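Plarnstead's Old Creamery Reopens as a Shared Kitchen, and the Jam Makers Got There First

The smell of stewed rhubarb was drifting across Drandwood Lane by seven in the morning, which is how a lot of people in Plarnstead found out that the old creamery is open again. After years with boards over its windows, the brick building behind the feed store is now the Flullier Community Kitchen, and its first month has been a busy one.

The idea is simple enough. If you make food at home and want to sell it at the market, there comes a point where your own stove is too small, or the rules say you need an inspected kitchen, or your family would like the table back. Until this spring the nearest place to rent kitchen time was a long drive away, and it wanted a full-day booking. At Flullier you can take a block of two hours, a whole morning, or an evening after work, and you pay for the time you use.

And people are using it! The booking sheet for May filled up within days of going online. There are bakers in before sunrise, a couple who make hot sauce in small batches, a group from the senior center putting up pickles, and a soup seller who used to do all her peeling on a card table in the garage. The rhubarb belonged to the jam makers, who claimed the early slot on opening morning and have kept it ever since.

The kitchen has 25 members so far, with another 15 people on the waiting list for evening times. Organizers had hoped for that kind of interest by fall, so they are now looking at staying open until eleven on weeknights. A decision should come before the county fair, when everybody with a pie recipe suddenly needs an oven at the same time.

Money for the work came from a lot of small places. The town put in the building itself on a long lease, and 397 households gave something through the mail-in drive last winter. Some sent the price of a sack of flour and some sent a good deal more. Every donor household gets a line in the big ledger by the front door, and on a visit last week there was nearly always somebody bent over it, running a finger down the page to find a name they knew.

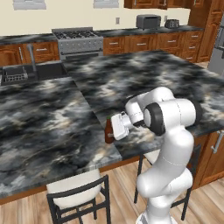 Good kitchens make people want to cook, and there is real excitement in town about what might come out of this one. The market on Kashindye Square has already set aside six extra tables for new sellers, on the shady side near the library steps. Two of them went to people who had never sold anything before. One makes flatbread with green onions, the other makes a dark ginger cake that was gone by half past nine on its first outing. (Get there early. The cake comes wrapped in paper and does not survive the walk back to the car.)

Shoppers stand to gain as much as cooks. For years the market has been strong on vegetables, eggs and honey and a little thin on anything you could eat right away. A person could come home with a beautiful bag of beets and still be hungry. Now there is talk of a regular breakfast row, with rolls, egg pies and something hot to drink, and the market has moved its opening up to eight to give it a try through the summer.

Local growers are pleased too. The berry farm out past the water tower has always had more soft fruit than it could sell fresh, and in a hot year a lot of it went to the birds. This season the farm is offering those berries by the crate to kitchen members at a lower price, picked up the same day. The same goes for crooked carrots and split tomatoes later on. They make a perfectly fine sauce, and it would be a shame to waste them.

Then there are the classes. The first one, a beginner's evening on canning, was full before the flyers were even up. It covers the things that make new canners nervous: how to check a seal, how much room to leave at the top of the jar, and why you should stick to a tested recipe instead of guessing at the vinegar. A second evening has been added. Bread comes next, then a short class on labels, which sounds dull until you have tried to fit a full list of ingredients on a jar the size of your fist.

Children can come to the weekend baking hour as long as a grown-up comes along. The plan is to keep it to plain things that work - biscuits, muffins, a pizza dough - and let everyone take home what they make. Aprons are provided, though the supply of small ones is short, and anybody with outgrown aprons in a drawer is warmly invited to drop them off.

There are still a few rough spots. Parking behind the building is tight in the early hours, when bakers are loading trays and the feed store is taking deliveries, and members have been asked to leave the lane clear. The side door sticks in damp weather. Shelf space for dry goods is going faster than expected, and a second storage room, once used for the creamery's cream cans, still needs a new floor before it can be put to use. Work on that should start after the fair.

None of it seems to have slowed anyone down. On the morning of our visit the jam makers were carrying their last boxes out as the pickle group carried theirs in, and the two parties stopped in the doorway for a good long talk about dill. A jar of rhubarb and ginger changed hands, and a promise was made about the first cucumbers.

The Flullier Community Kitchen is open from 5 a.m. to 9 p.m. on weekdays, with shorter hours on the weekend. Anyone who would like to look around before signing up can stop by during the open hour at noon. Booking forms are at the front desk and at the Plarnstead library, and names for the second canning evening are being taken now. Bring your own jars.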